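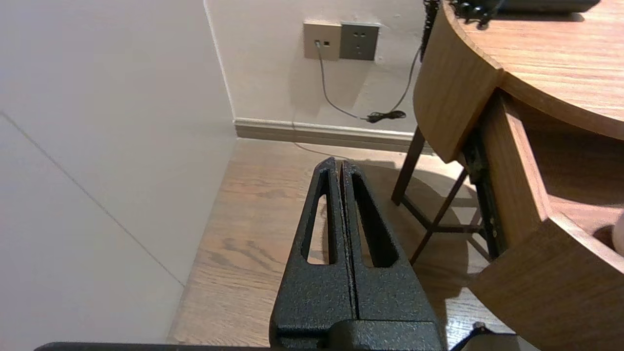 We use cookies to improve your experience. Accept / Manage

Getting crayon off a rented apartment wall without losing the deposit?
Posted in July by Keyvan Yazdani

Moving out of a Joswood building end of the month. My kid did a long line of blue crayon down the hallway, knee height, then more behind the door. Flat paint, off-white, no idea what brand. Lease says up to $300 held back for "wall damage". Tried a wet paper towel, just smeared it. Don't have the paint code and the office hasn't called back. Is it worth scrubbing or do I paint the whole thing? Also dont want a shiny patch.

shirazi_mom

Dont scrub flat paint!! It burnishes and then you've got the shiny spot forever. Hair dryer on low first, maybe 30 seconds on one bit, wipe with a soft cloth while the wax is soft. Then one drop of dish soap in warm water, dab, dab again with plain water. Do a test somewhere hidden -- inside the closet is good. 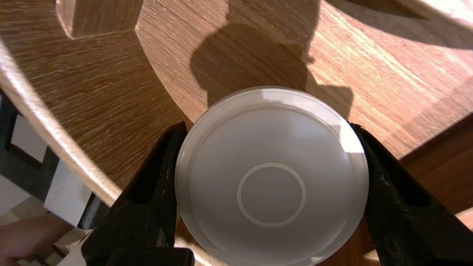 If there's a blue shadow left after it dries, baking soda on a damp cloth, barely any pressure. I did most of a bedroom that way in unit 276 and got the full deposit back. Took an evening. Change the cloth a lot or you just move the blue around.

Floser19

just paint it

Pluvon

Painting is fine but wax bleeds thru regular paint, so you need a stain blocking primer on the marks first. And go corner to corner, a touch-up in the middle of flat wall will show even with the right color. Ask the office again for the code, in writing. Lots of places keep a half can in the basement and will just give it to you -- mine did. Take photos before and after either way.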